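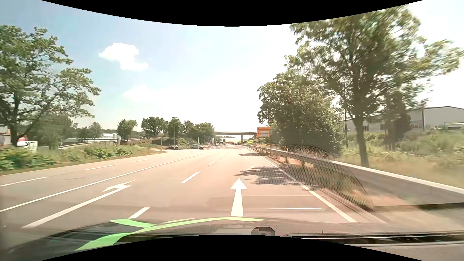

## 4.3 The parts run

Of the eight chores in our study, the parts run was the one the workshop staff most wanted to hand over. It sounds dull on paper. Somebody takes a crate of finished brackets from the D'Amico workshop to the stores at Destau, drops it off, picks up whatever is waiting and drives back. It eats a good part of a morning, it pulls a trained fitter away from the bench, and it is very hard to plan around. It is also a lovely test, as it joins a shop-floor job (find the crate, lift it, put it in the van the right way up) to an everyday one that most adults do without much thought.

We split the run into loading, driving and unloading, and scored each part on its own. Loading and unloading used the Clinevent arm described in Section 3. For the driving part, the Plalari software ran in shadow mode: a person drove throughout, and the software said at each moment what it would have done. We then compared its choices with the driver's. A run was marked as clean if the software never asked for a steering or braking action that the driver, shown the clip afterwards, judged to be wrong.

We recorded 56 runs and cut the driving into 1,188 short clips, each sorted by road type and light. Diarmuid Fitzgerald and Peadar Ó Néill labelled every clip separately and settled their differences together, mostly over where a patch of shade stops being "light" and starts being "heavy". Their notes on this are worth reading, and we have kept them with the labels.

The wide multi-lane stretches went very well, and we were delighted by how well! Painted arrows, bold lane dashes and a solid edge line give the software a great deal to hold on to, and its lane choice on these stretches agreed with the driver's in nearly every clip. Side roads and overpasses gave it little trouble. Its early slowing before junctions was smoother than one of our own drivers managed (he has asked to stay out of the author list for this sentence).

The two-lane stretches were harder, and far more interesting. Bright sun and tree shade often share the same few metres of road there. A camera that sets its exposure for the sunlit part may lose detail in the shade, and the other way round. Centre markings suffer most. In strong glare a thin white dash on pale pavement can fade until a human labeller has to look twice, as in Figure 2, and on clips of this sort the software leaned heavily on the edge lines and guardrails to place itself.
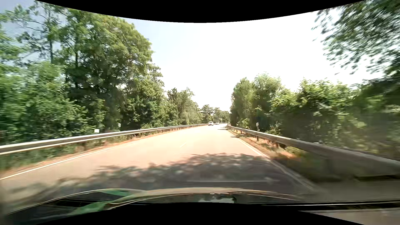 **Figure 2.** A two-lane stretch in strong sun. Tree shade covers the near pavement, and a centre dash is only faintly visible.

Leaning on the edges is a sensible habit, and people do it too. The trouble came when the edge of a shadow ran close to an edge line. In a small set of clips the software treated the ragged border of the shade as the side of the road and asked for a slight shift towards the centre. None of these shifts was large, but the drivers marked them as wrong, and so did we. Widening the time window the software looks back over, from a single frame to 2 seconds, removed most of them. We had expected to need new training data, so this was a very happy afternoon in the lab.

Distant vehicles were the other weak spot. A pale car against washed-out pavement was sometimes picked up late. On open stretches the gap was long enough for this not to matter, though we would not want to rely on that in traffic.

So can a machine do the parts run yet? The driving is much closer than we thought when we began in January. To our surprise, the loading bay is now the slower half of the problem. The arm still struggled with crates whose lids had been left ajar, and it had no good way of telling a full crate from one that someone had half emptied and pushed back on the shelf. Section 4.4 looks at those failures in detail, beginning with the lids.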